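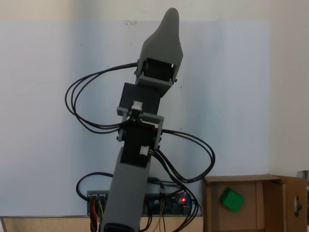

Page last changed: January, 4:53 pm

Community Help > Websites and search > Moved shop, lost visitors

After moving to a new domain my product pages are not found anymore

Jastach

Hello to all. I have a small web shop for sewing patterns and in autumn I moved it from an old domain to a new one. The shop runs on Brendow, the basic plan. I have 81 product pages and before the move I received over 1,000 visits from search each month. Now it is a small part of this.

I made a redirect in the Brendow panel, so that everybody who opens the old domain arrives at the new home page. This works when I try it. But in the search results I still see the old addresses for many patterns, and the new addresses for only a few of them. I also sent the new sitemap two times.

Is it only a question of patience, or did I make something wrong? A firm wrote to me by email and offered 49 new links for a fixed price. I did not answer them yet.

Aigner

I think your redirect is the problem. You wrote that everybody arrives at the home page. It means that somebody who wants one certain pattern comes to the front door and must search again. A search engine often treats such a redirect as if the page is missing.

Please do it page by page. Each old address should go to the same product on the new domain, with a permanent redirect (301). In Brendow you find it under Domains, then Redirects, then "Import list". It accepts a simple file with two columns, old address and new address. First try it with five lines and look if they work, then put in the rest.

Check also the canonical tag in your theme. When I moved my own site, the tag still had the old domain in it and I lost many weeks before I noticed. Open a product page, view the source and search for the word "canonical".

Keep the old domain for at least one year – longer is better. And please do not buy the links. They will not repair a wrong redirect, and later they can make you trouble.

Flirness

just wait, mine came back alone after a while. I changed nothing

Jastach

Thank you, Aigner. The canonical tag had the old domain on all product pages. I corrected it and imported the list yesterday evening. Brendow refused 53 lines in the beginning, as my old addresses had capital letters in them, but with small letters it accepted everything. I told the firm no. I will write again when I see a change in the numbers.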